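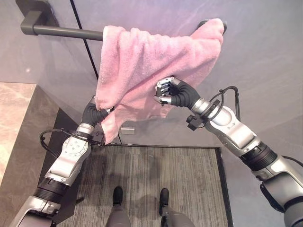 Petitions: Willgate Assembly adopts new rules on cross-border submissions

The Willgate Regional Assembly today, 2026-06-02, adopted an amendment to its Rules of Procedure that allows residents of the neighboring district of Stivlow to submit petitions on matters that fall under joint administration. The text was tabled by the Petitions Group and adopted without changes to the version agreed at second reading.

Under the current rules, a petition is admissible only if the lead petitioner is registered as a resident of Willgate on the day of submission. Residents of Stivlow who are affected by a joint decision, for example on the Larkis valley bus lines or the shared water supply, have had to find a co-petitioner on the Willgate side or write to the Assembly informally. Informal letters are recorded in the correspondence register but do not require a reply from the executive.

The amendment replaces the residence requirement in Rule 17 with a test based on subject matter. A petition will be admissible if it concerns a service, road, facility or permit covered by the joint administration agreement, and if the lead petitioner lives in either district. Petitions on matters outside the agreement remain reserved for Willgate residents.

"The agreement created shared services and left the right to complain about them on one side of the boundary," said Yutong Su, rapporteur for the amendment. "The old wording predates the agreement and was carried over when the rules were last consolidated. We have now brought the two texts into line."

The main procedural changes are as follows.

Admissibility will be decided by the Petitions Office within three weeks of receipt. If the office considers that a petition falls outside the agreement, it must state which article it relied on and send a copy of the decision to the clerk in Stivlow.

A petition declared admissible is forwarded to the responsible department, which has two months to respond in writing. The response is published with the petition unless the petitioner asks for personal details to be withheld. In that case an edited version is published.

A petitioner may request one review of a negative admissibility decision. Reviews are handled by three members drawn from the Petitions Group, none of whom may have taken part in the first decision.
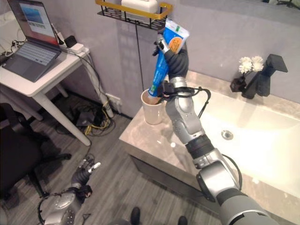
The amendment does not change the number of signatures needed for a petition to be placed on the plenary agenda. Signatures from both districts will count toward the same threshold where the petition concerns a joint matter. Signature sheets must show the district of residence in a separate column, and sheets printed before the amendment takes effect will be accepted if the district is added by hand.

During the debate, several members asked whether the new test could lead to the same complaint being filed in both districts. The adopted text provides that a petition already under examination in Stivlow will be suspended in Willgate until the first procedure is closed. The petitioner is informed of the suspension and may withdraw at any point. A proposal to merge parallel petitions automatically was rejected at first reading on the grounds that the two districts apply different publication rules.

Wenjie Du, who spoke for the Kong List, supported the amendment but regretted that it does not cover businesses. "A shop on the Stivlow side of Larkis Bridge pays a joint permit fee and still cannot petition in its own name," Du said. "The owner can, as a resident, if the owner happens to live in one of the two districts. We will return to this point when the agreement itself comes up for renewal."

The rapporteur replied that the position of legal persons is governed by the agreement and could not be altered through the Rules of Procedure.

Petitions submitted before the amendment takes effect will be processed under the existing rules. Petitioners from Stivlow whose letters are in the correspondence register may resubmit them as petitions. Resubmitted letters will be treated as new and receive a new reference number.

Next steps

The amendment takes effect on the first day of the month following publication in the Assembly bulletin. The Petitions Office will issue revised forms and an updated guidance note before that date. Paper forms will be available at the Assembly reception desk in Willgate and at the clerk's office in Stivlow.

Notes to editors

The joint administration agreement covers public transportation, water supply, road maintenance and market permits in the Larkis valley. The consolidated Rules of Procedure, the rapporteur's explanatory statement and the record of votes are available from the Assembly press office on request.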